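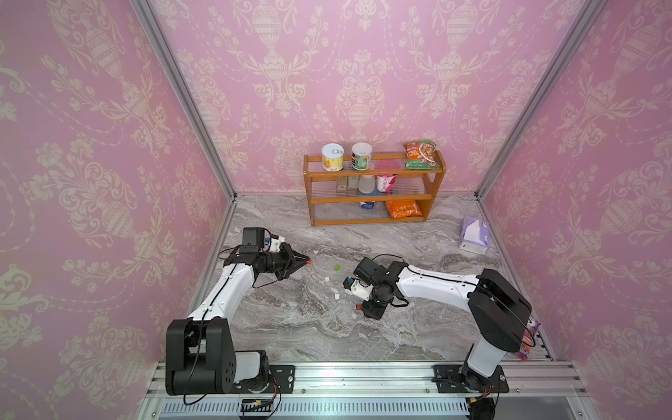 Filed under: Shop Floor

TUMOTVILLE, 3/9/20 - The two-arm cell at Plastden got its service on Monday, pink wallpaper and all. Technicians at Ilar went over the rail bolts, then reset the wrist cameras, whose settings had drifted after 947 hours of running. The marble-pattern floor shines, and glare is hard on a camera trying to find a USB drive. Fourteen test picks are planned before the cell goes back on shift, with the green drive first in line.

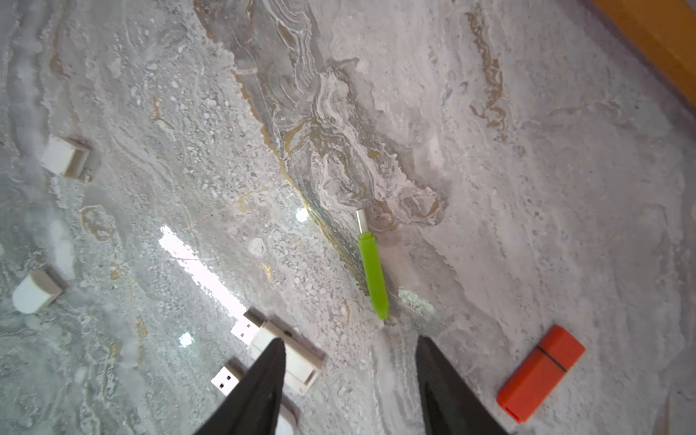
Sachiko Miyazaki would sooner see the gripper fingers swapped every 800 hours, and said the cameras get blamed for what worn tips do. Plastden is thinking it over - the tips cost money, and blame is free. The next service is due in May.

Contact the newsroom | Back to top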